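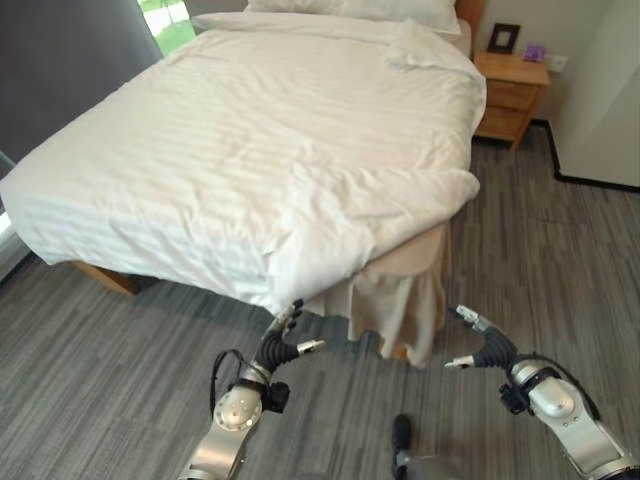

**Field house inspection -- Lustov, April**
Filled in by: Oluwatosin Eze, Astari news desk
Covers: building, shelter room, both vehicles, check-in system

OK = no action. FIX = needs doing before the next crew comes in. WATCH = look again next month.

## Building

- [x] Front gate locks from inside -- OK
- [x] Back door opens without a key from inside -- OK
- [ ] Blast film on street-side windows -- FIX

 Film is lifting along the bottom of the stairwell window and there are bubbles near the latch. Tidholm put it up and still has our order on file. I asked for a new piece and a visit.

- [x] Bedroom curtains close fully -- OK
- [ ] Beds away from street-side glass -- WATCH

 Crews keep pushing the bed in the front room back under the window for the phone signal. I moved it again. If you need signal at night, use the landing.

- [x] Smoke alarms, all floors -- OK. New battery in the kitchen one.
- [ ] Fire extinguishers in date -- FIX

 Kitchen is fine. The one by the generator expired in the winter and the pin is stiff.

## Shelter room (basement)

- [x] Stairs clear, handrail firm -- OK
- [x] Second way out opens -- OK

 Tested from inside. The hatch is heavy, so new arrivals should try it once on their first day.

- [x] Drinking water -- OK. 200 liters, seals unbroken.
- [ ] Lights work with the power off -- FIX

 One of the two lanterns won't hold a charge. Took it out so no one depends on it.

- [ ] Trauma kits complete -- FIX

 The red bag is short one tourniquet. Whoever used it for the training session, please put it back. The green bag is complete and I taped it shut.

- [x] Printed phone list on the wall -- OK

 Crossed out the old number for the Magaña clinic and wrote in the new one. The clinic confirmed it takes walk-ins until 8 p.m. After that, call first.

## Vehicles

**Car 1 (armored)**

- [x] Tires, spare, jack -- OK
- [x] Doors open from inside, all four -- OK
- [ ] Rear left door hinge -- WATCH

 It has dropped a little and needs a lift to close. Odometer shows 2,934 km since the last service, so it can be done at the next one unless it gets worse.

**Car 2 (soft skin)**

- [x] Fuel above half -- OK
- [x] PRESS markings readable on roof and both sides -- OK
- [ ] Cash float in the lockbox -- FIX

 Should be 200 dollars. There was a fuel receipt and no money. Sent the receipt to the desk.

This car does not go past the river checkpoint. That was agreed after the shelling in the orchards and hasn't changed.

## Check-ins and vests

- [x] Satellite phone charged, test call made -- OK
- [ ] Check-in log filled in for every trip -- FIX

 Several trips to the farm road have a time out and no time back. The desk had to ring around twice last month. Write both times, even for a short run.

- [x] Plates checked for cracks -- OK
- [ ] Vests hung up, helmets on the shelf -- WATCH

 Found two vests on the floor under wet coats. Please use the hooks.

## Comments

The road east of town is open in the mornings only, and farmers there say the ditches on the north side have not been cleared of shells. Stay on the pavement, including when turning around. I marked the wide spots on the map in the hall.

Spare keys are now with the desk. The neighbor gave hers back before she left town.

Fixes go to me. Tidholm has not given a date for the window yet, so keep the stairwell door shut until the film is replaced.

O. Eze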